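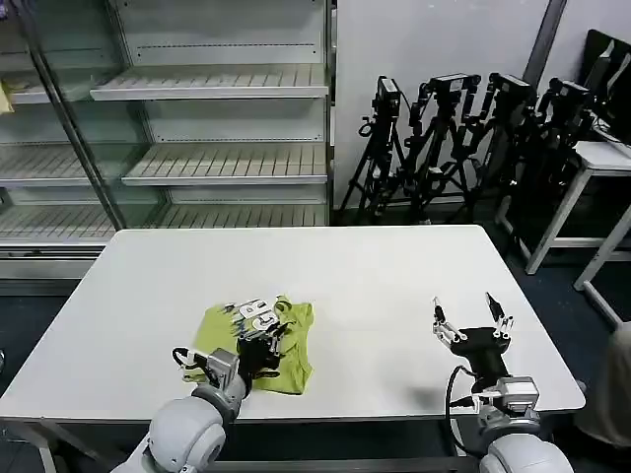
S. Liyanage, teaching fellow, robot software

Unit 7: Folding, or how to plan for something that won't keep its shape

By this point in the module you have a planner that can pick up a mug. Well done. Mugs are kind. A mug has one shape, and when you let go of it, it is still a mug. A T-shirt has as many shapes as it likes and will choose a new one the moment you touch it, so most of the code you wrote for Unit 5 is about to let you down.

What the state is

For a rigid object we store a position and a rotation and go home early. For cloth we keep three things: an outline mask, a depth map of the folds, and a short list of candidate grasp points with scores. The last of these is produced by Vuda, our perception node, which you have met and probably sworn at.

Vuda likes edges. A printed graphic is full of edges. Draw your own conclusions about what happens when it meets a shirt with big outlined letters across the chest, then set print_suppress to true and look at the scores again. Lime green on a white table is the easy part, so don't take a clean mask as proof that your thresholds are any good.

Two hands, one plan

Skarna, the planner, treats the hands as holder and mover. The holder pins the fabric against the table while the mover waits at a hover pose until it is given a grasp point. The roles may swap between folds but never during one. Students try this every year and every year the planner finds a very creative way to cross the arms.

A fold step runs:
1. perceive
2. choose holder and mover
3. pin
4. grasp
5. lift, carry, lower
6. release, then perceive again

Step 6 is the one people leave out. The cloth moved when you let go. It always does.

Set the replanning limit to 30 attempts. The default is 41, for reasons lost to the commit history.

The wrist view

The head camera is good for the outline and hopeless for anything the hand is covering. For the final approach we switch to the wrist stream. 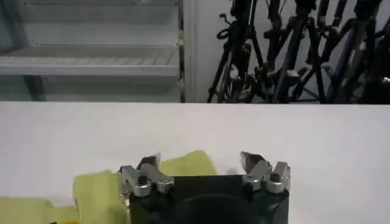 Fig. 2. Wrist view with the gripper fingers apart and yellow cloth close by.

Notice how much of the picture is furniture. Shelves and tripod legs have lovely strong lines, and Vuda will happily offer you a grasp point on a tripod. Crop at the far table edge before you do anything else. Mask out the gripper body too, or you will be asking the robot to pick up itself.

For the lab

Fork the Bendetano repository, branch unit7. Get one sleeve fold working from the recorded streams before you book robot time. Logs go in by Sunday, with the failed runs left in. I can tell when they've been taken out.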